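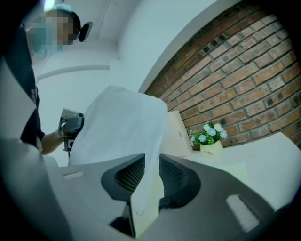 # Nullow Releases Warketer Tabletop Layout for Shared Workrooms

**VANDVILLE, September.** Nullow, a supplier of small-office furniture and room layouts, today released Warketer, a layout standard for the side table in a shared workroom. The standard covers the table, the items that stay on it, the clearance to the nearest wall and the order in which the surface is cleared at the end of a work period. It is available for new rooms and for rooms already in use.

Warketer applies to one piece of furniture per room. In most of the workrooms Nullow surveyed before drafting the standard, the side table was the surface on which unrelated items collected: loose paper, tissues, boards, mail, chargers and cups. Desks in the same rooms were generally kept in order by the people who sat at them. The side table had no regular user and no written arrangement.

## Scope

The standard divides the tabletop into a rear zone and a working zone.

The rear zone runs along the far edge of the table. It holds items that do not move during the day: one upright paper or tissue box, one potted plant or artificial arrangement, and any single panel or flat box that has to stand on edge. Items in the rear zone may touch each other. They may not project over the edge.

The working zone is the remainder of the surface. It holds whatever is in use, including sheets of paper, trays and boards. Flat items are laid down parallel to the long edge of the table. Nothing in the working zone is stored there overnight.

A person working from the front of the table should be able to reach the paper without leaning across a tray, and should be able to slide a tray off the front edge without first moving the plant. Both conditions are tested during installation with the items the room already owns.

## Table

The recommended table is the Harms side table, catalog number 2737, in white. The working edge is 835 millimeters long. The table has slender legs and no lower shelf. Nullow left out the shelf after trial rooms filled it within the first week with packaging and spare cable, which then had to be lifted out each time the floor was cleaned.

White was selected as the standard finish for two practical reasons. Stray paper clips, staples and dark debris show up on it during the evening wipe, and a white top does not darken the corner of a room with a brick or otherwise colored wall. White paper is harder to see on a white surface. The standard therefore requires that single sheets be returned to a folder or discarded at each clearing, including blank ones.

Rooms that already own a table of similar size do not need to replace it. The layout can be marked on an existing top with removable corner tabs, supplied in a pack of 20. Tabs are applied at the boundary between the two zones and taken off after staff are used to the arrangement.

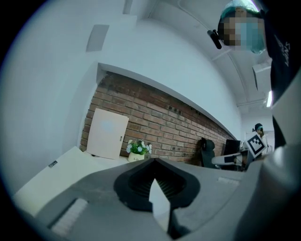
Tabs should not be applied to unfinished wood or to a top with a raised edge. In those cases the boundary is set by the items in the rear zone themselves, placed in a straight line with their front faces aligned.

## Walls and Floor

Exposed brick is common in converted buildings in Vandville, and the standard gives it a separate entry. A table placed against red brick should stand clear of it by a hand's width. Older brick sheds grit along the mortar lines, and a table pushed tight to the wall collects that grit along its rear edge, directly under the paper box. The gap also lets a cloth pass down behind the table.

On plank or wood-look flooring, the legs should be fitted with felt or soft plastic feet. The table is lifted when it is moved. Dragging a slender leg across a plank seam can catch the foot and pull it off.

Cables are routed along the base of the wall and do not cross the area under the table. Outlets behind or beside the table remain accessible. Rods, sticks and other long items are not leaned against the table. They are stood in a corner, outside the walking path.

## Items in the Rear Zone

**Paper.** A tall box takes less of the tabletop than a flat one and can be emptied without turning it. It should stand squarely on its base. Tissue and thin paper are drawn upward and out, one sheet at a time, and the next sheet is left alone until it is needed. Crumpled sheets are not put back.

**Plant.** The standard permits one plant, live or artificial, in a square or straight-sided pot. Tapered pots with a narrow foot are not recommended on a surface where boards and trays are moved. Artificial arrangements with small flowers, such as the daisy-type ones sold in cream-colored pots with a word printed on the front, meet the requirement and need dusting once a month. The pot is lifted for the evening wipe and set back in the same place. Live plants require a saucer.

**Panels and flat boxes.** One panel or box may stand upright at the rear, and pale colors are acceptable. If the panel has a latch or catch, that side faces into the room so that it does not scrape the wall. A panel that does not stand without support belongs on the floor or in a cabinet.

**Trays and boards.** These belong to the working zone only. A board with recesses or holes is laid with its recessed side up and wiped separately, as grit and paper dust settle in the corners.

## Clearing Procedure

The procedure is performed at the end of each work period by the last person using the table.

1. Remove trays and boards from the working zone and return them to storage.
2. Collect single sheets of paper. File or discard them.
3. Wipe the working zone from rear to front with a damp cloth.
4. Lift the plant and the paper box. Wipe beneath them.
5. Replace both items with their front faces aligned.
6. Check the floor under the table and the gap behind it.

Steps 4 and 6 may be skipped at midday. They may not be skipped in the evening. The printed card supplied with the layout carries the same six steps and is attached inside a cabinet door or on the wall nearest the table. It is not placed on the table.

## Trial Rooms

Nullow ran the layout in its own Vandville office before release and adjusted it several times. An early version placed the plant at the front corner, where it was bumped whenever a tray was set down. It was moved to the far edge, next to the paper. An early version also assigned a fixed position to the tray. That rule was withdrawn, as staff using larger boards needed the full width of the working zone and moved the tray anyway.

"The table was the last thing in the room without a plan," said Modupe Ekwueme. "We wrote one that fits on a card. Most of the changes were a matter of moving something a short distance and then leaving it there." 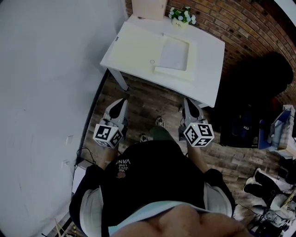

Baoshan Kang questioned the rule against overnight storage, noting that a large board is awkward to carry and that some rooms have no cabinet deep enough to take it. Kang asked that such boards be allowed to remain on the table if they are wiped in place. Nullow has accepted the request in part. One board may stay in the working zone overnight where no suitable cabinet exists, provided that it lies flat, is clear of paper and does not touch the items at the rear. The exception is printed on the reverse of the card.

## Availability

The Warketer layout card and corner tabs are available from Nullow on request. The Harms side table is ordered separately under catalog number 2737. Customers with an existing Harms table may request replacement feet at the same time. Room drawings should be submitted with the position of outlets and the wall surface marked.

**Press contact:** Modupe Ekwueme, Nullow, Vandville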